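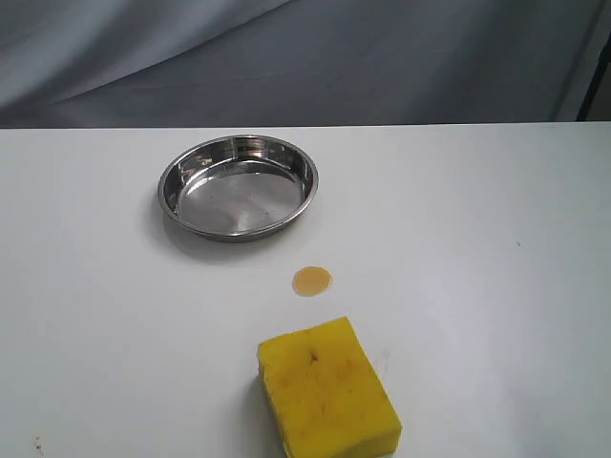 Plain Steel Pans in Shared Kitchens
Speaker notes, Losovell Catering Support Service
Revised Jul 5, 2024
Length of talk: 45 minutes, with questions taken at the end

Slide 1. Opening

Welcome the audience and give the name of the service. State where the fire exits are and when the session will finish. Mention that the printed care sheet is on the table by the door and that copies may be taken back to the kitchens.

The talk concerns the plain round pan in stainless steel, shallow, with a rolled rim. Every kitchen supported by the service has a stack of them. They are used for holding, rinsing, proving, reheating and carrying, and in most kitchens they receive very little attention until one is needed and none is clean. The service spends more on replacing these pans than on any other item of small equipment, and a good share of the pans sent back to us could have stayed in use.

Ask for a show of hands: who has returned a pan in the past year because it looked stained? Allow a moment. There will be several.

Slide 2. Terms used in this talk

The order forms have used "pan", "basin", "dish" and "round tray" for the same item, and deliveries have gone wrong as a result. For the rest of the session, and on all forms from September, the following words apply.

A shallow pan is wider than it is deep and has a flat bottom.
A basin is deep and has a rounded bottom.
A tray is flat, with a low edge, and is usually oblong.

The rim is the finished edge at the top. The wall is the sloping or upright side. The base is the flat part inside and out. Please use these words when reporting damage. A report that reads "dent in wall, near base" can be dealt with by telephone. A report that reads "pan damaged" means a visit.

Slide 3. Why plain steel

Keep this section short. Most of the audience already works with steel and does not need to be persuaded.

Points to cover: steel does not take up the smell of onions or fish when it is properly washed. It can be scrubbed. It goes from the cold room to the worktop without cracking. A pan with no coating has no coating to lose, so a scratched base remains fit for use provided that it can still be cleaned.

Add the limits as well. Plain steel gives no grip to the hand when greasy. It passes heat quickly to the fingers. It should never go in a microwave oven. Very salty or sharp foods should not be left standing in it overnight, whatever the habit of the kitchen may be.

(If asked about aluminium: the service no longer supplies it for shared kitchens. Existing aluminium pans may be kept but should be stacked apart and washed by hand.)

Slide 4. Choosing the size

The service holds two ranges, listed in the catalogue as Brodel and Bråten. The Brodel range is the lighter of the two and is meant for cold work. The Bråten range is heavier and may be used on the hob or in the oven. They nest badly with one another, and mixed stacks are the main cause of jammed pans.

Advise each kitchen to choose one range for each shelf and keep to it. A kitchen that does both cold and hot work will need both ranges, on separate shelves, with the shelf edge labelled.

On numbers: our largest site serves 112 lunches at a sitting and manages with 48 shallow pans, including those in the wash. Smaller sites often ask for more than this. Before approving a larger order we will ask when the pans are washed, as a kitchen that leaves all its washing to the end of service will always appear to be short.

Pause here. This point has caused some discussion at earlier sessions. If there is disagreement, note the name of the site and offer to go through its order after the talk.

Slide 5. Washing

Read the sequence aloud in full. It is the same as the care sheet.

Scrape out food with a soft scraper.
Rinse in warm water.
Wash in hot water with the ordinary detergent, inside first, then the outside and under the rim.
Rinse in clean hot water.
Dry at once with a clean cloth, or stand on edge in the rack until dry.

The underside of the rim needs particular mention. A rolled rim is comfortable to hold and adds stiffness, but where the roll is not fully closed it can hold water and fat. Run the cloth all the way round with a finger behind it. At inspections this is the first place our visitors look.

Wire wool is not to be used. Nylon pads are permitted. Where food has burnt on, fill the pan with hot water to cover the mark, add a little washing soda and leave it for an hour before trying again. Washing soda must not be used on aluminium, and gloves should be worn.

Machine washing is suitable for both ranges. Load the pans on edge, facing the spray, with a gap between each. Pans laid flat and face up will fill with dirty water, and pans laid one inside another will not be washed at all.

Slide 6. Marks that matter and marks that do not

This is the most useful part of the talk and should be given the most time.

Rainbow colouring - blue, gold or brown bands - comes from heat. It is harmless. A wipe of weak vinegar followed by a rinse will normally lift it. Do not return the pan.

White chalky patches come from hard water. They are harmless but they look poor, and food can cling to them. Vinegar again, then rinse and dry. A kitchen that sees these patches every day should have its machine salt checked.

Fine scratches come from ordinary use. Do not return the pan.

Small dark pits are another matter. They are most often caused by salt lying on wet steel, and once they have formed they cannot be cleaned reliably. Take the pan out of use and report it.

Orange or brown spots may be true rust, or they may be specks left by wire wool or by an iron tool. Clean the pan with a nylon pad and look at it again the following morning. If the spots have returned, take it out of use.

A split or lifted rim is a cutting risk. Take the pan out of use at once. It should not be bent back with pliers, although we do receive pans which have been treated in this way.

A base that rocks on a flat worktop may continue in cold use. It should not go on the hob, where it can tip or slide.

A tip for looking at steel: polished metal shows the room back to the viewer, and a clean pan can seem blotched simply because of what stands around it. Turn the pan slowly under the light. A reflection will shift as the pan turns, and a stain will stay with the metal. Staff who learn this send back noticeably fewer pans.

If sample pans are to hand, pass them round at this point and let the audience try it. Allow a few minutes.

Slide 7. Storing

Pans should be fully dry before they are stacked. Water trapped between two bases leaves a ring and can make the stack stick fast.

Keep stacks no higher than the shelf allows for a straight lift with both hands. Store face down on open shelving, or face up inside a closed cupboard. Do not store pans beneath the sink or beside the salt bin.

To free two jammed pans, put cold water in the inner one and stand the outer one in warm water for a minute or two, then twist gently. Striking the rim with a rolling pin is the reason for a good many dents.

Slide 8. Recording and returns

Each site has a record book. From September the record will move to Brelix, the service's new stock system, and the books will be collected once the entries have been copied across. Until then please carry on in the book as before.

Nearly 1,000 pans are on the service's records across all sites. The figure includes pans that have not been seen for some time. Sites will be asked to check their own holdings before the change, and no charge will be made for missing pans declared at that stage.

Returned pans should be clean and dry, with the return slip taped to the base. Tape placed inside the pan leaves glue on the food surface. Pans beyond use go for metal recycling through the service and should not be put in the general waste or given away.

Slide 9. Matters often raised

Lids. The service supplies flat lids for the Bråten range only. Film may be used on the Brodel range for cold storage.

Marking. Site initials may be stamped on the outside of the wall by arrangement with us. Paint and nail varnish are not permitted, and nor is scratching initials into the base.

Borrowing between sites. Permitted, provided that both sites make an entry.

Allergy work. Pans kept for this purpose must be stored apart from the general stack and must not return to it during the day. The full procedure is a separate document and questions on it should be taken by the allergy lead for the site.

Slide 10. Questions

Invite questions. Where the answer is not known, write the question down with the site name and say that a written reply will be sent. Please do not promise replacement pans from the platform; all requests go through the order form.

Before the audience leaves, remind them of the care sheet by the door and ask that any sample pans be handed back to the front.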